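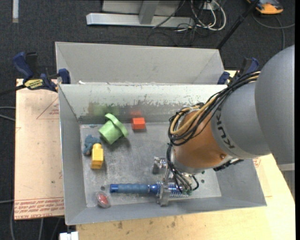 Print | E-mail

Home > Bins & Totes > Used Metal Bins > Questions

Used Metal Bins: Questions and Answers

Pondgate sells used open metal bins to the public and to shops from our yard on Harby Road. These are the questions we get most often at the counter and by phone.

What are the bins made for?

Small loose things. People use them for hand tools, toys, garden odds and ends, cups and dishes on their way to a sale, and whatever collects on a workbench. The sides slope in toward the bottom, so things slide down to where you can reach them. There is no lid.

What condition are they in?

They are used, and they look used. Expect scuffs on the floor of the bin, chipped or scraped paint on the inside walls, and dark smudges that don't come off with soap. We check the rim and the corners before a bin goes on the shelf. We don't sell bins with split seams.

Can I pick out my own?

Yes, at the yard. If you order by phone we pick for you, and you get the next ones off the stack.

How do I clean one?

Sweep it out first. Grit is what does most of the scratching. Then use warm water, dish soap and a nylon brush, and dry it with a rag the same day — standing water in the corners will start rust wherever the paint is gone. Skip steel wool unless you plan to repaint.

Can I repaint it?

Yes. Sand the loose edges of the old paint, wipe the dust off, and use a metal primer before the color. Give it 2 thin coats and let the first one dry overnight. The floor of the bin wears through fastest, so many customers leave it bare and paint only the walls.

Will the metal scratch what I put in it?

It can. Plastic cups, painted blocks and anything with a glossy finish will pick up marks if they slide around. Cut a piece of rubber shelf liner to fit the floor. Revley liner comes on a roll and we keep it by the register.

Long tools don't fit well. What should I do?

Lay them flat along one side, on the bottom, and put the short things in the space that's left. Don't stand a long tool up against the sloping wall. It will slide down and take everything else with it.

Can I stack them?

Empty bins nest. Full ones should not be stacked, because the rim is thin and was never meant to carry a load. Figueiredo shelving fits most of our bins, one row to a shelf.

Can I keep food in them?

No. We don't know what was in them before.

How many do you have?

At the December count we had 2,089 in the yard, all sizes together. The small ones go quickest, so call ahead if you need a matching set.

Do you take returns?

Within 2 weeks, with the receipt, if the bin hasn't been painted or drilled. We don't refund delivery.

When are you open?

Every day except Sunday. Loading is at the side gate, and the gate closes half an hour before the counter does.

Back to Used Metal Bins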